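Shop notebook - adhesive shelf-life check, May
Posted by Rodrigo Mendes
Last updated: May, 4:40 pm

Started on the two-part epoxy question left over from the Dirnitz order. The cartridges in the lower cabinet are past their printed date and I want to know whether they are usable before we throw them out. Marjatta Manninen thinks the hardener side is fine and the resin side has started to crystallize. I warmed one resin tube in the water bath and the cloudiness cleared in 20 minutes, so she may be right.

Coupons are mild steel, degreased, abraded by hand with 90 grit, wiped again. Single lap joints, binder clips for pressure, glass beads in the mix to hold the bond line. Mixed by weight on the small scale. The old Flemena scale drifts when the door is open - use the other one.

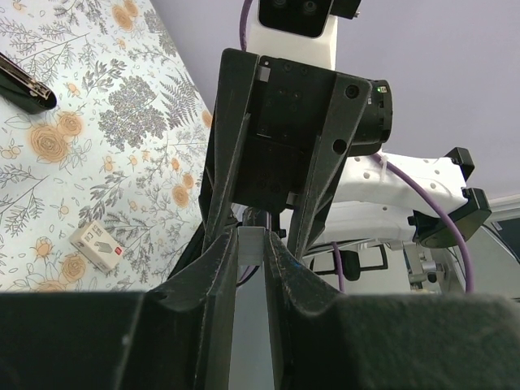 Batch A is new stock, batch B is old stock as found, batch C is old stock after warming. B was grainy under the spatula and took longer to mix to an even color. C handled like A. Pot life felt shorter on C, probably residual heat in the resin. Next time let it come back to room temperature before adding hardener.

Cure is at room temperature, no oven. The Ekanayake data sheet gives a post-cure option but we never used it on the Dirnitz parts, so it stays out of the comparison. 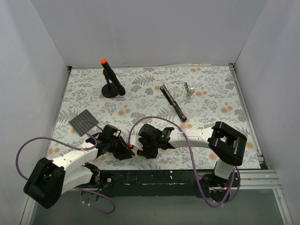
Photo: R. Mendes

Pull tests on the bench frame, same crosshead speed for all. Batch A failed cohesively, adhesive left on both faces. Batch B failed at the interface on most coupons, and the low one let go at 346 N, well under anything in A. Batch C is closer to A but the spread is wide. One C coupon had a visible void at the overlap edge and I have left it out of the average. Marjatta disagrees and would keep it in. Both versions are in the spreadsheet.
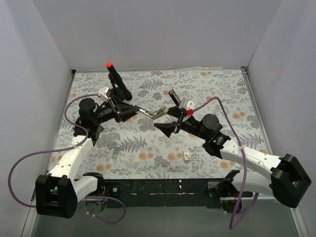
Humidity log was off for part of the cure - battery. Replaced.

To do: repeat C with cooled resin, fresh coupons. Ask Mudari if they still supply the narrow mixing nozzles. Relabel the lower cabinet with opening dates. Do not use B stock on customer parts until the repeat is done.

2 comments - 0 shares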